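Cuaderno del taller, sala Costigan
12 de abril de 2018

Entrada larga, van varias cosas atrasadas.

Inventario del lote Zidon: lo cerré ayer por la tarde con Afiq. Son 179 piezas entre juguetes, envases y menaje de plástico. Faltan por etiquetar 21, casi todas de la última caja que mandó Beluneo. Las etiquetas pequeñas se despegan de las superficies curvas, así que Nabila propone usar las de tela, o atar una etiqueta colgante en lo que no tenga cara plana. Probar primero con las frutas.

Cambio de sitio. La mesa del fondo queda para reparar y el rincón del sofá para clasificar y fotografiar. Hooman pasó la esterilla gris de cuadrícula a ese lado; la cuadrícula va bien para comparar tamaños a ojo. Las fundas acolchadas se arrugan en cuanto alguien se sienta. Pendiente comprar cinta o unos alfileres largos para el respaldo — preguntar a Teguh si quedan en el almacén de Killville.

Limpieza. Agua tibia con jabón neutro para el plástico duro y paño apenas humedecido para los peluches. No meter en agua nada que lleve cartón, encaje o palitos de madera. La vez pasada se nos deformó una caja entera por secarla encima del radiador y hubo que tirarla.

Criterio para las cajas verdes. Teguh quiere una caja por tipo: comida, figuras, aseo, costura. Yo prefiero seguir mezclando en el primer paso y separar después en la mesa, porque vaciar una caja mezclada cuesta poco y repartir desde el principio obliga a decidir con la pieza en la mano. Parviz no tiene preferencia, solo pide que no se llenen por encima del borde. Lo dejamos así hasta agosto.

Rincón del sofá, caja verde:
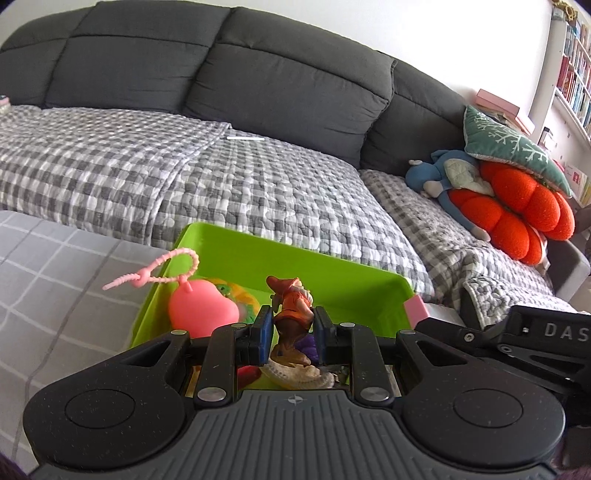
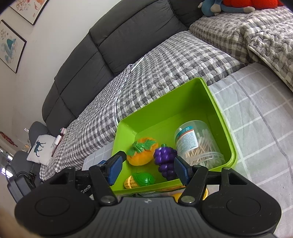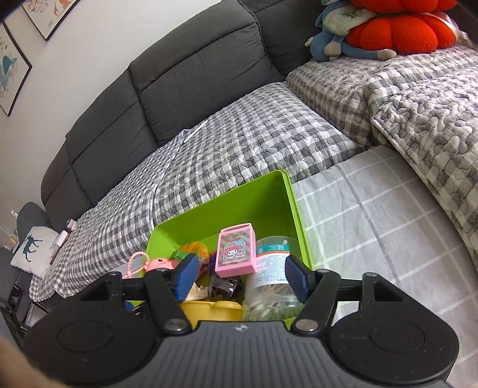 Sobre los envases de aseo hay que decidir algo ya. Están en el inventario como «varios» y luego no hay forma de encontrarlos en la lista. El bote transparente de bastoncillos, tumbado junto a las uvas y la mazorca de juguete en la segunda foto, es el caso típico: por tamaño va con la comida, por uso no. Propongo abrir una categoría «envase con contenido» y anotar aparte si la tapa cierra bien. Los botes con tapa de rosca se guardan de pie, los demás en bolsa con cierre. Nabila revisará los 30 primeros registros y, si el cambio no da problemas en la hoja, lo aplicamos al resto. Afiq pide que la columna nueva vaya al final, para no mover las fórmulas.

Pendiente: etiquetas de tela, bolsas medianas, contestar a Beluneo por el albarán.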